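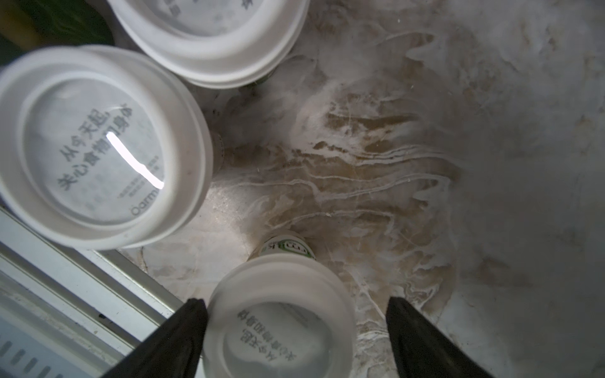

Safety checklist for the tabletop handling cell, with comments
Purnar shared workshop, revised September

Please work through this before the first run of the day, and again after anyone changes the fingers, the wrist camera or the layout of the table. It takes a quarter of an hour if you don't rush it, and I would much prefer that you didn't rush it. Mark each item Yes, No or Not applicable, and if you have something to say, say it in the comments. I have left in the comments from the last round, as new people tell me they learn more from those than from the items themselves.

Section 1. Before power

1.1 Emergency stop can be reached from the operator's chair and from the door side.
Yes. Comment: The door side button had a coat hanging over it. I've put a hook on the opposite wall, so please be kind and use it.

1.2 Arm base bolts show no movement against the paint marks.
Yes.

1.3 Cable bundle is clear of the wrist through the full turn, checked by hand with the brakes released.
Yes. Comment: One tie was pulled so tight that it had begun to bite into the jacket. Replaced with the soft straps from the Karkiseck drawer. Two fingers should slide under a strap without effort.

1.4 Gripper fingers are seated, screws snug, no chips or burrs on the inside faces.
Yes. Comment: Run a cotton swab down the inner faces and see if it snags. A burr you can hardly feel will still mark a thin plastic lid.

1.5 Camera window is clean and the camera mount doesn't wiggle.
Yes.

Section 2. The table and what stands on it

2.1 Table surface is wiped and dry, with no crumbs, tape ends or labels left behind.
Yes. Comment: Wipe toward yourself and then look along the surface from low down. Patterned tops hide a spill beautifully — a marbled one worst of all — and you won't see it from standing height.

2.2 Every item within the arm's reach is on today's list.
No. Comment: A coffee mug was parked at the back. Moved, and the owner forgiven. Anything that isn't on the list leaves the table, even if it is "only for a minute."

2.3 Lidded cups: lids pressed down all the way around, no lifted rims.
Yes. Comment: Go around the rim with your thumb. Looking from straight above won't show you a lid that is up on the far side, and neither will the wrist camera.

2.4 Enough room on both sides of the item to be picked for the open fingers to come down without touching a neighbor.
Yes, after a correction. Comment: We ask for the width of one finger plus a little extra on each side. When cups are standing close together, begin with the one that has the most free space and work inward from there. Please don't nudge the neighbors apart with the gripper, tempting as it is.

2.5 Shiny lids checked on the camera view for glare.
Yes. Comment: Light bouncing off a lid can wash out the printing and part of the rim, and the software may then settle on the wrong edge. Turn the lamp or pull the blind before you start changing any settings. If there is still a bright streak where the rim should be, pick by hand and note it.

2.6 Fixed racks and frames near the work are entered in the keep-out map.
Yes. Comment: Check the low ones as well. The map was drawn in Trindine when the rack stood farther over, and it has been redrawn since.

Section 3. First movement

3.1 Speed limit set to 200 millimeters per second for the first pass.
Yes. Comment: This is our house limit for a first pass and it applies to everybody, including those of us who have done it a great many times.

3.2 Approach stops above the lid and waits for the operator to confirm.
Yes. Comment: Use the pause. Look at the cup itself as well as at the screen, and make sure the fingers are level with each other.

3.3 Grip force is on the thin-wall setting.
Yes. Comment: The cell came back from Sembiring on the setting for rigid parts. Read the value on the pendant every time and don't trust the sticker, which I have now peeled off.

3.4 Hands and sleeves are outside the yellow line before confirming.
Yes. Comment: If a cup tips, stop the arm first and reach in second. A spill can wait for a towel.

Section 4. Records

4.1 Cycle counter copied into the log.
3,138 at the start, 392 since the last finger change.

4.2 Fingers inspected off the arm at every 300 cycles.
No. Comment: Overdue. I have taken them off and the cell stays locked out until they've been looked over under the magnifier and signed back in. Please don't borrow the spare pair in the meantime, they are the longer type and the keep-out map doesn't know about them.

4.3 Open items carried forward: 4.2, and a second lamp position to try for 2.5.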